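FOR IMMEDIATE RELEASE

Stader Introduces Lukdale Table Collection With Two-Part Tops

New line of dining and work tables is made to go through narrow doors and up stairs

LOCKWOOD, Aug 19, 2025 – Stader, a maker of household tables and benches, today announced the Lukdale collection, a line of tables for dining rooms, kitchens and home workrooms. Every table in the collection has a top made in two parts, which are carried into the house separately and joined on the base once they are in the room.

The collection has seven tables and a matching bench. All of them are built at the Stader shop in Lockwood and can be ordered now through the Stader showroom and through dealers that already carry the company's furniture.

Large tables are often hard to deliver. A one-piece top that looks right in a showroom may not clear the turn at the head of a staircase or the door of an older kitchen. Stader's delivery crews have brought tables back to the shop for this reason, and customers have had to settle for a smaller size than they wanted. The company began work on a two-part top after a review of returned orders and had the first full-size sample standing in the shop in April.

"We make furniture for houses that people already live in," the company said in a statement. "A lot of those houses have tight halls. We wanted a full-size family table that two people can get into the room without taking a door off its hinges."

How the tables are built

The base of each Lukdale table is a solid wood frame with four square legs. The long rails are set in from the edge of the top so that a chair can be pushed in all the way, and so that a person sitting at the corner does not hit a knee. The legs bolt to the frame from the inside and the bolt heads are not seen from the room.

The two halves of the top are laid on the frame and drawn together from underneath with metal fasteners. Wood pegs along the meeting edges keep the surfaces level with each other. The fasteners are tightened with a wrench that comes with the table and is stored in a slot on the inside of the end rail, where it can be found again when the household moves.

On dining models the joint runs across the table, from one long side to the other. On work models, which are deeper from front to back, it runs the length of the table and is placed toward the back, away from the person working. Buyers can ask for the joint to be placed the other way on either type at no added charge, but the request has to be made when the order is placed.

Solid wood moves a little with the seasons. The fastener slots are cut long to allow for this, and the fasteners should be checked after the first winter. A quarter turn of the wrench is usually enough. Stader does not recommend gluing the joint, and a glued top is not covered by the company's warranty.

Woods and finishes

Lukdale tables are offered in oak, ash and maple. Lumber for the collection is bought kiln-dried and is kept in the shop for several weeks before it is cut, so that it settles to indoor conditions. Boards for the two halves of a top are taken from the same batch and laid out together, and the grain is matched as closely as the boards allow. Small differences in color should be expected and will even out somewhat as the wood ages.

There are three finishes. The first is a clear oil that leaves the wood close to its natural color. The second is a brown stain under a matte topcoat, meant for rooms that already have darker furniture. The third is a painted finish in cream, with the color carried over the top, the frame and the legs.

The finishes were developed with Statuvano, which has supplied oils and coatings to the Stader shop for several years and mixed the cream paint for this collection. Statuvano will also supply a small touch-up kit for each finish. One kit is packed with every table, and more can be ordered from the showroom.

The oil finish needs the most care. It should be wiped with fresh oil when the surface begins to look dry, and standing water should be dried off soon after a spill. The stained and painted finishes need only a damp cloth and mild soap. Hot pans should not be set straight onto any of the tables.

The Lukdale bench

The bench was added to the line after dealers asked for a seat that would match. It has a one-piece seat and the same square legs as the tables, on a smaller scale. It fits between the legs of all the dining models and can be left under the table when it is not in use. The bench comes in the same woods and finishes and is priced at $324 in ash with the oil finish. Prices for other woods and finishes, and for the tables, are listed on the order sheet available from the showroom and from dealers.

Cushions are not part of the collection. The seat is slightly hollowed and the front edge is rounded over, so most people will be comfortable on it through a long meal. Buyers who want a cushion can use any flat pad with ties, which will go around the rear legs.

Delivery and setup

Each table arrives in three packages – one for each half of the top and one for the base. The packages are wrapped in paper and heavy cardboard, with no plastic foam. Stader crews will set up the table within the company's own delivery area and take the packing away with them. Tables sold through dealers are delivered under the dealer's terms, which may or may not include setup.

For customers doing the work themselves, the company suggests standing the base where the table is going to be used before the top is put on. The floor should be checked first. Each leg has an adjustable foot, and it is much easier to turn the feet when there is no weight on the frame. Once the base stands steady, the halves can be laid on it and slid together by hand until the pegs start. The fasteners are then tightened a little at a time, working from the middle of the joint out to the ends.

Printed directions are packed with the base. They are also posted on the Stader website, along with a sheet of outside measurements for each package, so that buyers can check doors, halls and stair landings before ordering. Dealers have been sent the same sheet.

Custom sizes

Stader will build Lukdale tables to custom lengths and widths. Custom orders take longer than stock sizes and call for a deposit, and they cannot be returned unless there is a fault in the work. The height can be changed as well. Buyers who stand at their work often ask for a taller table, and the legs can be made longer without any other change to the frame. Very tall tables are fitted with a lower rail between the legs at each end.

The collection does not include an extension table. A model with a drop-in leaf was drawn up during planning, but the company was not satisfied with how the extra joint looked when the table was closed. It may be offered later.

Using a two-part top

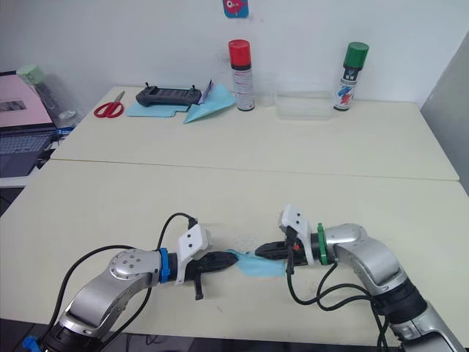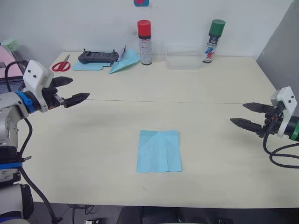
Buyers most often ask Stader whether the joint will be noticeable in daily use. On the oil and stain finishes it reads as one more line between boards, and many people stop seeing it. On a painted surface it stands out more. The cream-colored tabletop in the second picture is made of two panels, with a thin dark seam running straight across it, and a buyer choosing the Lukdale cream finish should expect a line much like that one. Plates and serving dishes can sit over the joint with no trouble. For writing, drawing or folding paper it is better to work to one side of it, as a pencil point will find even a tight joint. A tablecloth covers it completely, and a thin cloth will not show a ridge if the fasteners have been tightened evenly.

Crumbs and flour can settle in the joint over time. A dry, soft brush run along the line clears them out. Knives, pins and other metal tools should be kept away from it, as they can chip the finish at the edges. If a chip does happen on a painted table, the touch-up paint in the kit should be put on in thin coats with the halves drawn apart, and left to dry fully before the top is closed again.

Warranty and availability

Lukdale tables and benches are covered against faults in materials and workmanship under Stader's standard furniture warranty. The warranty covers the frame, the top, the fasteners and the adjustable feet. It does not cover normal wear to the finish, damage from heat or standing water, or tables that have been used outdoors. Replacement fasteners and feet will be kept in stock and can be ordered by the model name stamped under the end rail.

Sample blocks of each wood and finish can be borrowed from the showroom or requested by mail. Stader advises looking at the blocks in the room where the table will stand, in daylight and again under lamps, before choosing.

About Stader

Stader builds tables, benches and small case furniture in Lockwood and sells through its own showroom and independent dealers. The shop also repairs and refinishes furniture it has made in the past.

Contact

Stader showroom and press desk, Lockwood
Dealer inquiries, sample blocks and order sheets are handled by the showroom during normal business hours.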